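Drelau Two-Arm Bench System – Set-up and Care Guide

Section 8: When a hand stops and won't let go

Sooner or later one of the hands on your Drelau will close on a part and stay closed. The arm stops, the status light on the control box turns amber, and the screen shows fault 3377 ("Grip held, no release"). It can be a bit of a fright the first time, especially if you were looking the other way, but the arms are doing what they should. When the controller loses track of how far the fingers have moved, it holds everything still and waits for a person to come and sort it out.

Please read the whole section once before you touch anything. It takes a few minutes, and those few minutes have saved a good many fingers (ours and the robot's).

CAUTION: A hand in fault 3377 is still under power. The fingers may open or close suddenly when the fault clears. Keep your own hands, sleeves, hair and lanyards away from the fingers until you have finished step 4.

CAUTION: Do not pull the part out of the hand, and do not pry the fingers apart with a screwdriver. The finger joints are strong when they move under their own drive and surprisingly weak when they are forced from outside. Damage from prying is not covered by the warranty.

8.1 Making things safe

1. Press the red stop button on the front of the control box. You should hear a click from each shoulder as the brakes come on.

2. Look at both arms, and take your time over it. The fault is reported for one hand only, but the other arm will have stopped wherever it happened to be, and that may be right over the place where you want to put your head.

3. Turn the key switch to SERVICE and take the key out. Put it in your pocket. If you share the bench with other people, the pocket is a much better place for it than the bench.

4. Wait until the amber light has gone out completely. The drives hold a little charge after the key is turned, and the light fades slowly as it drains away. If it is still lit after a minute, stop here and call the service desk.

Note: The brakes hold the arms up but they do not hold the fingers. Once the light is out, the fingers will be slack and a part may tip over or drop. If the part is heavy or easily broken, slide a folded cloth in close by before you turn the key.

8.2 Freeing the hand

5. With the light out, support the part from below or from the side with one hand. With the other, turn the small release wheel on the back of the wrist toward the letter R. It moves in soft clicks. Keep turning until the fingers give when you touch them.

6. Open the thumb first, then the fingers, one at a time, starting with the one closest to the thumb. They will feel a little stiff, like a new pair of gloves, but they should never feel stuck.

7. Lift the part away and set it somewhere you can find it again. You will want to look it over for scuffs and burrs later on.

Note: If one finger stays rigid when the others have gone slack, its cord has probably jumped off the guide. Leave it as it is and go to 8.4.

8.3 Finding out why it happened

Now for the part that people like to skip, and we do understand – the hand is free, the work is waiting, and it is very tempting to turn the key and carry on. But fault 3377 nearly always comes back within the same shift if the cause is left in place. These are the causes we see most often, with the commonest first.

Task board out of place. The controller remembers where the board was when you taught the task. If the board has been bumped, even by the thickness of a coin, the hand arrives off center and squeezes the part against its neighbor. Check the board against the marks you made in Section 3, and if you made no marks, please go back and make them now.

Grip set too firm. The factory setting suits the Gendetport training parts. Smaller or softer parts need less. Lower the grip setting one step at a time and try the part again between steps.

Finger pads dirty. Oil or dust on the pads makes the part slip, and the controller answers a slip by gripping harder. Wipe the pads with a dry cloth every Wednesday, or whichever day you do your other cleaning.

Crowded approach. Parts that stand close to a raised plate leave the fingers very little room to open. The hand closes well enough but then has nowhere to go when it tries to let go, and the controller reads this as a failed release.

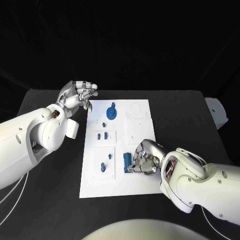
A crowded approach is the cause most often missed, as the grip itself can look perfectly good from where you are standing. The thing to study is the space next to the part, on the side away from the thumb and on the side where the fingers have to swing out. The right hand has its fingers around an upright blue cylinder, and a white plate with blue pegs in it sits just to the left, with a larger, square plate just above where the hand is working. Before you run a layout like that one, bring the hand down in slow mode with no part in place, open the fingers to their full width, and watch whether any fingertip brushes a plate or a peg. If it does, turn the wrist a little and try again, or teach the approach from a different side. Remember to check the waiting arm as well, so that it has a clear way out if you need to move it first.

8.4 When a finger stays stiff

Very occasionally a finger cord jumps off its guide. You will know it by a finger that stays bent with the power off, and sometimes by a faint scraping sound during the last few moves. Cords are replaced by the service desk or by anyone who has taken the Zovden hand course. We ask you warmly but firmly not to open the knuckles yourself. There are small springs in there, and they travel.

8.5 Going back to work

8. Check that the board and the space around it are clear of cloths, tools and loose parts.

9. Put the key back, turn it to RUN, and pull out the red stop button. Stand back from the table while the arms wake up. Both hands will open fully once and close halfway.

10. On the screen, choose CLEAR FAULT and then HOME, SLOW. Keep a finger on the stop button until both arms are home.

11. Run the task once in slow mode from start to finish, and stay with it. If the release goes smoothly, return to normal speed and write the fault in the log at the back of this guide, along with the cause you found.

CAUTION: If fault 3377 comes back during the slow run, do not clear it a second time. Repeat steps 1 to 7, leave the key out, and call the service desk with your log in front of you.

Continue to Section 9: Cleaning and storing the hands.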